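The new cards arrived at Merlow in June, in a box of 2,000, and Kirstin MacBrayne was told to give them out by lunch. The old ones had a magnetic stripe and worked. The new ones had a chip, supplied by a firm named Flidine, and came with a leaflet about the future.

"You just hold it near the reader," she told Cameron Gourlay.

"How near?"

"The leaflet says near."

Cameron held his near. He held it nearer. He rubbed it on the reader like a man trying to get gum off a shoe, and the door to the second floor stayed shut. Behind him the line ran back to the elevators, and people who had not spoken since the holiday party were forced to ask about each other's kids.

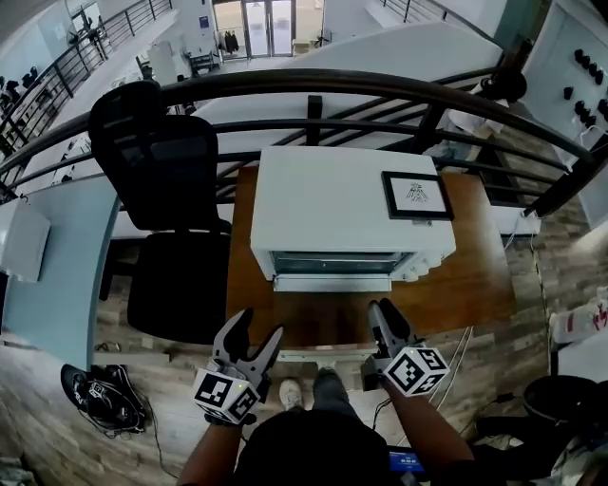
Card 296 was the trouble. It had been coded as the master by mistake, and it opened every door in the building, including a closet that Strachan, the head of security, had believed to be a wall. Kirstin narrowed it down to the break room, where people dropped their cards on any flat surface while they waited on lunch. She looked on the counter and under the microwave. At home she would have known where to look, because at home everything she lost ended up on top of the little white box that looked like an oven, beside the line drawing in the black frame, and she had long ago stopped asking how. Merlow had no such spot. Merlow had 42 desks and a fern.

Amparo Condori from payroll had it, as it happened. She'd been using it for a week.

"I thought they all did that," she said.

"You never wondered why you could get into the server room?"

"It's nice in there. It's cool. Genji has a chair."

Kirstin took the card back to Strachan, who locked it in his desk drawer. The drawer had a Flidine lock. He patted his pockets for his own card, then looked at the drawer for quite a while.

"Go get Amparo," he said.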